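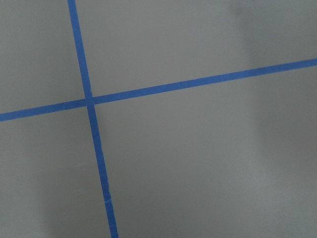
Tape lines on the work surface, open day

Progress report to the Fondar small grants program
Two-arm handling bench, Zutbridge
Prepared for Negin Jafarzadeh

Hi Negin,

You asked for the open day write-up while it was still fresh, so I'm typing it with sore feet and a cold cup of tea. The formal budget table is coming separately from Florencia Villalba (she has all the receipts, I have all the opinions). What follows is how the day went, where the project has got to, and what we'd like to do with the rest of the money before July.

The open day was 6 May 2023. We opened the doors at ten and had people in the room until well after four, which was later than the sign said! We'd printed 200 programs and ran out before lunch, so the afternoon crowd had to share or look over somebody's shoulder. I wouldn't take that as a head count -- families grabbed one each, and I found a fair few folded into paper planes -- but the room never went quiet and there was a lineup for the noon demo that went out past the coat hooks.

We ran the demo in sessions, with room for 16 people at a time. I'd wanted bigger groups and Florencia talked me down, and she was right. Any more than that and the back row sees nothing but jackets.

What we showed

Most visitors expected the arms to be racing about, and I think the first surprise was how slowly we run them with guests in the room. I started each session with the table itself. The blue tape divides it into cells, and that turned out to be the easiest way in for people who'd never stood near a robot. If you can say "the valve goes one square over, toward the window," you already have the idea, and the kids were calling out squares before I'd finished explaining.

From there we went to the parts. The plumbing valve is still our favourite. It's heavier than it looks, the lever sticks out to one side, and there are good and bad places to grab it. I passed a spare around so people could feel for themselves where they'd want to pinch it, and nearly everybody picked the lever, which is the spot that gives us the most grief because the thing swings when you lift it. A retired plumber in the second session had a lot to say about this and I wrote most of it down.

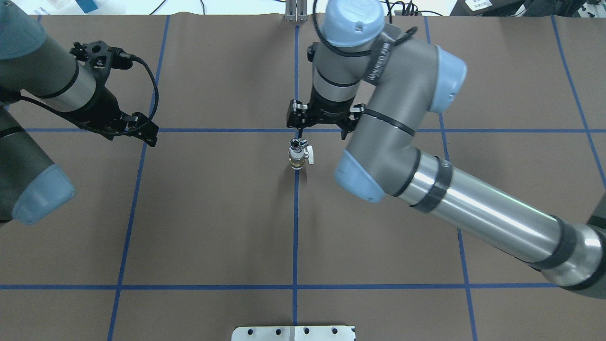 His suggestion was to come at the body from above with the fingers either side, set so they clear the handle, and to forget about the lever until the valve is sitting where you want it. We'd more or less landed there ourselves over the winter, but it took us weeks and it took him a minute and a half. I've asked him back for a weekday session and he said yes.

Results so far, with the warts left in. We promised you 700 logged grasps by the end of the project and I'm confident we'll make it, though the valve is eating more of them than we planned. The smaller parts are going well in the near cells and less well at the far end of the table, where the reach gets awkward and we've been fiddling with the approach angle. In the third session of the day we had a drop, in front of everybody. The gripper closed a touch early, the part tipped and rolled, and the whole room went "ohhh." I reset it and we went again and got a proper cheer, so I've stopped being embarrassed about it. A drop also gets you much better questions than a clean run does.

The questions, while I'm on that. The ones that came up over and over were how it knows where the part is, what happens if you put your hand in, and whether it's going to take somebody's job. I answered the first two at the bench and saved the third for the coffee table, where there was time to have a decent chat about it. Two people from Floser stayed for nearly an hour. They do small-batch fittings and they're curious about sorting by hand size, which we haven't tried. Nothing promised on either side, but I'd like to keep them warm.

Safety went smoothly. I gave the same short talk at the start of every session, pointed out the red stop buttons on the pendants, and had someone standing within reach of them the whole time the arms were live. We had no injuries and no near misses to report. One toddler escaped as far as the tape barrier and was returned to his dad. 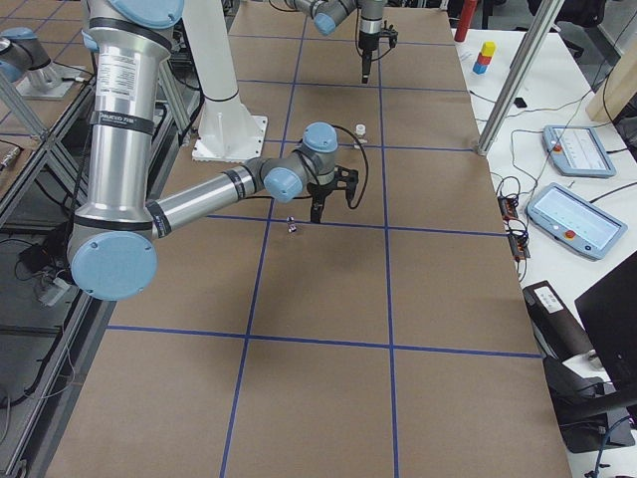 With both arms over the one table, the thing I'm still working on is the handover. At the moment we run them by turns: one does its bit and backs off, then the other comes in. It's safe and it's easy to follow from the audience side, but it's slow, and by the fourth session I could hear myself padding out the talk to cover the waiting. Naseri (our scheduling software, for anyone else reading this) has an overlap setting that should let the second arm start moving sooner. I didn't want to switch it on for the first time with a room full of guests. We'll try it with no visitors in and I'll tell you how it goes.

What I'd change for next time

Bigger labels on the sample parts. A step for the shorter kids, who spent a lot of the day being lifted. A microphone, please, as my voice was gone by three. I'd also put the hands-on table closer to the door so people waiting for a session have something to do with themselves.

What's next

Finish the logged grasps, with extra time set aside for the far cells. Run the overlap trials. Hold a second, smaller visit in July for the two schools that couldn't make it this time -- both have already written back. If there's any give in the travel line, Florencia would like to move some of it over to the bus for that visit, and she'll send you the form on Tuesday.

Come and see it if you can get away from the office. Session mornings are best, and I'll save you a spot at the front.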